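The surface that takes the punishment

Most people choose a table by its shape and its timber. The part they touch, scratch, wipe and put cups on is neither of these. It is a film of cured resin, oil or wax, commonly thinner than a sheet of writing paper, and it decides how the table looks after a few years of use far more than the species underneath.

Finishes for indoor furniture fall into two broad groups. Film-forming finishes, which include varnish, lacquer, shellac and most water-based products, dry as a continuous layer on top of the wood. Penetrating finishes, chiefly the drying oils, soak into the outermost cells and harden there. Hardwax oils sit between the two, with the oil going in and the wax staying mostly at the surface. The division is untidy in practice. An oil applied in enough coats will build a film, and a varnish thinned by half will behave for its first coat much like an oil.

Curing and drying are often treated as one thing. Drying is the loss of solvent or water, and in a warm room it may take less than an hour. Curing is the chemical change that gives the finish its strength, and it goes on long after the surface has lost its tack. Linseed oil cures by taking up oxygen from the air. A two-part lacquer cures by reaction between the resin and a hardener. Shellac and nitrocellulose lacquer hardly cure at all; they harden as the solvent leaves, and the same solvent will soften them again years later. That makes them easy to repair and a poor choice under a glass of gin.

The workshop at Udton, which refinishes tables for schools and small restaurants, keeps a rack of test boards for this reason. Each board is coated on one face, left flat for a full cure, then marked out in strips. One strip gets water, one gets strong coffee, one gets vinegar and one gets a household spirit. The spots are covered with a watch glass so that they cannot evaporate. After 40 minutes they are wiped away, and the board is read the next morning under a low lamp. Reading on the day gives false failures, as a pale bloom left by water will often clear overnight.

The boards include two commercial products. Mida is a water-based polyurethane sold in matt and satin. Sornivar is an oil-modified varnish, slower to dry and noticeably more yellow. On pale timbers the difference in colour is visible from the first coat and grows with age. On oak or walnut it is slight, and some customers prefer the warmer result. Against water and coffee the shop has found little between them. Against spirit the varnish held up better at one day and no better at two weeks, and the shop puts the early gap down to the water-based film having been tested before it was fully cured.

Pale timber is where most of the difficulties collect. Maple, birch and ash show every fault in preparation. Cross-grain scratches left by a coarse abrasive disappear under dust and return with the first wet coat. Glue that has squeezed from a joint seals the pores and leaves a light patch. Iron from wire wool, if the next coat is water-based, can leave small brown points which no amount of rubbing will remove. The usual answer is to use a synthetic pad and to wipe the bare surface with water before the last sanding, which raises the loose fibres and shows the glue at the same time.

Figured pieces add a further problem. Where the grain rises and dips, the cut exposes end grain in some places and long grain in others. End grain absorbs more, so oil darkens it and the figure becomes stronger. With a stain the effect can go too far and the surface turns blotchy. A thin sealing coat, usually dewaxed shellac, evens out the absorption and costs a little of the contrast.

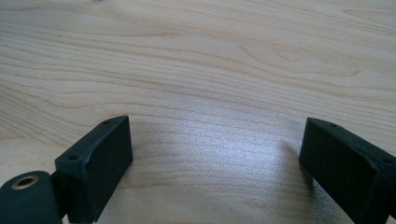 Sheen is the next decision and is widely misunderstood. A gloss finish is the resin on its own. Satin and matt versions contain a flatting agent, generally fine silica, which roughens the cured surface on a very small scale and scatters the light. The agent sinks in the tin, so a tin that has not been stirred gives gloss from the top and chalk from the bottom. Several coats of matt also tend to cloud the figure beneath, and the common practice is to build with gloss and use the duller product only for the last coat.

The sheen measured on the day of delivery will not last in any case. Sleeves and cloths polish a matt table along its edges and at each sitting place. A gloss table goes the other way and dulls where it is used most. Satin shows both changes least, which explains its hold on the contract trade.

Rubbing out can correct the level after the finish has cured. The surface is cut flat with a fine paper, lubricated with water or soap solution, and the scratch pattern is then refined until it gives the reflection wanted. Paper graded at 2000 leaves a soft, even sheen on a hard varnish. Anything brighter needs a polishing compound. The risk is cutting through at the edges, where every film is thinnest, and the sensible precaution is to keep the block a finger's width inside them and finish the margin by hand.

Film thickness can be estimated from coverage if no gauge is to hand. The volume applied is divided by the area, and the result is multiplied by the proportion of solids by volume printed on the data sheet. A water-based product with around 40 per cent solids loses more than half its thickness as it dries. Three coats may therefore leave less protection than two of a heavier varnish -- a point worth checking before comparing prices per litre.

Escobar, a restaurant with 47 tables refinished by the Udton shop, offers a useful record of wear. All were given the same three coats of water-based satin. The first failures came at the edges nearest the service route, where chairs were pushed in under the tops many times a day. The centres were sound. The cause was mechanical and a harder finish would have done little, as harder films are more inclined to chip. The shop eased the lower edge of each top to a larger radius at the next refit and applied an extra coat there. Edge repairs fell to a handful in the year that followed.

Cleaning was the second cause. The spray in use was alkaline and was being left on the surface while other tables were cleared. Alkali attacks oil-based films fairly quickly and will soften a polyurethane in time. Skin oils do the same slowly, and a sticky patch at the front edge of a table or on the arms of a chair is nearly always a softened finish and seldom dirt. Scrubbing makes it worse. A cloth wrung out in water with a drop of mild washing-up liquid, followed by a dry one, is enough for daily use.

Repair is where the penetrating finishes recover some ground. An oiled table marks sooner, but the mark can be sanded and oiled again on its own, and after a few days the join is hard to find. A cured polyurethane will not dissolve into a fresh coat. The new layer is held only by the scratches cut into the old one, and a patch in the middle of a top usually shows as a ring. The whole surface has to be abraded and recoated from edge to edge.

Rags used with drying oils must be spread flat outdoors or put under water in a lidded metal bin. The reaction that hardens the oil gives off heat, and in a crumpled cloth that heat cannot escape. Water-based products carry no such risk, though the dust from sanding any finish calls for a mask and an extractor.

For a table in ordinary family use, any of these systems will serve if it is given time. Light use can begin after two or three days with most varnishes. Cloths, rubber mats and anything hot should wait for the full period on the tin.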